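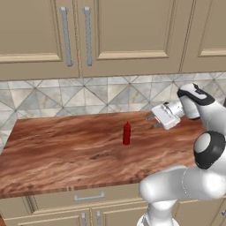
The red bottle task in our simulated kitchen.

Print | E-mail

About us

Hello! We're the Brultholm robotics club, and we teach robot arms to do kitchen jobs (on screen first, so no real worktops get hurt). I started it as a lunchtime thing in the maths room with 4 of us and one very slow laptop. Now we meet after lessons until half past five, and we've got 2 teams, Eretti and Leclerc, who are friendly right up until the scores go up.

Every team builds its own controller and runs it on the same set of kitchen tasks. Last term we logged 1,307 runs between us, and I had to sit through a fair few of them! In February we enter the Fletitz Cup, which is all simulation, so we're practising our reaching and grasping like mad.

You don't need to know any coding to join. Bring a snack and come and find us in room 308.

Print | E-mail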